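4.2 Do visible joints put people off?

Lindqvist's survey of rented flats in Drutville is often cited as proof that tenants dislike seams in walls and worktops. We are less sure. Of the 291 tenants who replied, over 45 had moved in that August, and the form asked them to rate "finish" and "cleanliness" on one scale. A low score could mean almost anything.

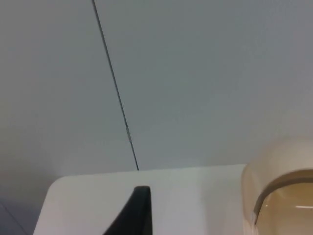

Figure 3. A narrow dark seam between two areas of a smooth, pale surface.

The Flimville follow-up does little to help. Its 20 households were picked by the letting agent — hardly a neutral party — and three dropped out before the second visit. Forsberg treats the remaining answers as firm support for seamless fittings, yet the tenants who complained most about joints also complained most about noise, damp and rent. General unhappiness with the flat would explain the pattern just as well. Until someone asks about joints separately, we see no grounds for the advice given to landlords in the Ornow guide.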